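Ticket 632
Subject: Gripper drops soft blocks during open day demo
Site: Irkodcombe, demo hall
Cell: Melen 2
Opened: Sep 14, 2023
Priority: High (visitors on site)
Status: Closed, one follow-up item

Reported problem
Second visitor group of the morning. The arm picks a soft block, lifts, and loses it on the way to the drop point. No fault on the pendant and no stop. The cycle carries on with an empty gripper and the demo program counts the pick as good. The first group saw a full run with no drops.

Environment
Watier demo program, unchanged from the June visit. Grip force set to 30 percent. Travel speed set to 55 percent. Wrist camera on. Blocks are the soft set from the Lương kit, delivered last week. In June we ran the hard set.

Log

09:40 Paused the demo between groups. Checked finger screws, both sides tight. Fingers open and close evenly. No cracks found.

09:48 Ran ten empty cycles. Position repeats fine. Ruled out the arm.

09:55 Put the hard blocks back in. Ten picks, no drops. Swapped to soft, three drops in ten. All three happened on the fast move after the lift, none during the lift itself.

10:05 Raised grip force to 45 percent. Drops stopped, but the blocks squeezed up out of the fingers and sat crooked at the drop point. Put force back to 30.

10:20 Third group came in. Ran the hand-guiding demo for them and left the picking for later. Presenter was told.

10:45 Looked at the program. Settling time after the fingers close is 2000 ms on paper, but the value in the cell was 200. Last edit has no comment, so I can't say when it changed. Set it to 2000.

10:52 Ten soft picks, one drop. Better, still not good enough to show.

11:05 Compared pick height for the two block sets. The program grabs at the height taught for the hard set. Retaught it 6 mm lower for the soft blocks and saved it as a separate recipe – the hard set recipe is untouched.

11:15 Twenty soft picks at the new height, no drops. Checked the wrist camera view with a block between the fingers.

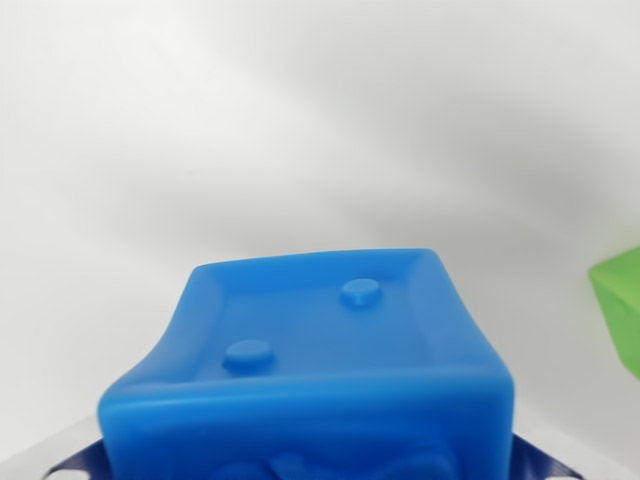
Wrist camera, blue soft block held by the gripper, two-dot face up.

11:25 Lowered travel speed to 40 percent for the afternoon. It makes the run longer, but visitors behind the rail can follow it more easily.

11:30 Fourth group. Full run, no drops. Handed the cell back to the presenter.

Cause
Pick height taught for the wrong block set, plus a short settling time.

Fix
New recipe for soft blocks, settling time restored, speed reduced for open days.

Follow-up
The program should not count a pick as good when the gripper is empty. Request sent to Watier to add a finger position check after the lift. Until that is in, the presenter watches the count and resets it by hand.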